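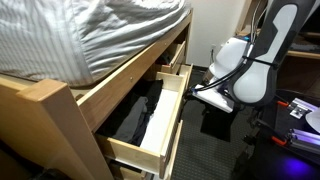
My part of the Clollow project was drawers, and I got way more attached to drawers than I ever planned to! Our group wanted a policy that could open and close furniture it hadn't met before, so we needed lots of demos, and I signed up to drive the arm. The goal was 200 good episodes. I figured a drawer full of dark clothes would be easy, but black fabric swallows detail on the wrist camera, and I leaned on lighter stuff like that white strip on the right side of the big drawer to judge my depth. Having the one above it open just a crack was on purpose (we wanted mixed starting positions, so I reset all of them by hand between runs).

My first 20 episodes were pretty bad. I kept stopping halfway to think, and Ntombi Hendricks, my lab partner, pointed out that the model would learn my dithering too. Ouch. We tossed those and I practiced until I could do a pull in one smooth motion.

After that we trained on the first 80 keepers, just to see. It liked to push shut whatever I'd left open, even when the task said pull, so I went back and recorded more pulls from the nearly closed position. Those are all in the Kovine folder with my notes on which ones felt shaky.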